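We use cookies to remember your preferences. Accept | Manage settings

The Last Bus to Prellow

So I missed the bus, which is how I ended up eating supper with Murray Chan, a man I'd been avoiding since June. I owed him 106 dollars. He knew it, I knew it, and I'm pretty sure the lady at the Bergeron ticket window knew it too.

"You're hungry," he said - just like that, no hello!

I said I wasn't. Then my stomach made a noise like a drain, and off we went up the hill to his sister's place (nearly 566 steps, and I complained on most of them).

He never brought up the money. He talked about his knees, and a boat he wanted to buy, and whether Tuncay Sezer was ever coming back from Isora. I kept waiting. I had my whole excuse ready, and it was a good one, too!

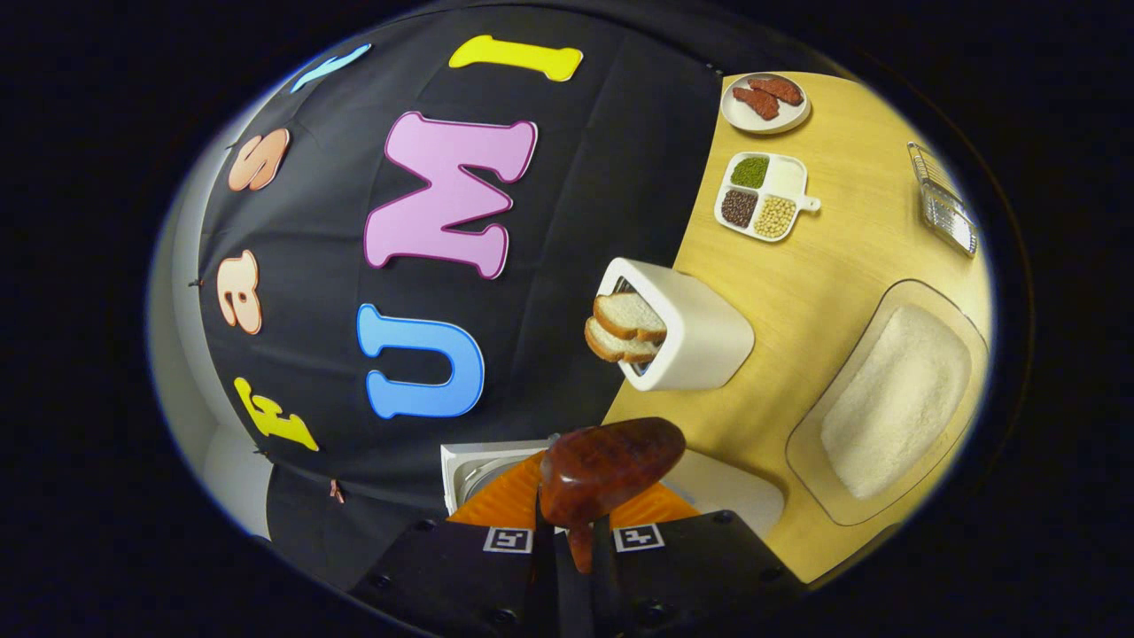
Two slices, one plate.

"Eat," Murray said, so I did. Then I put my wallet on the table, and he asked me what on earth that was for.

Contact | © 2018 Balemau Stories | Back to top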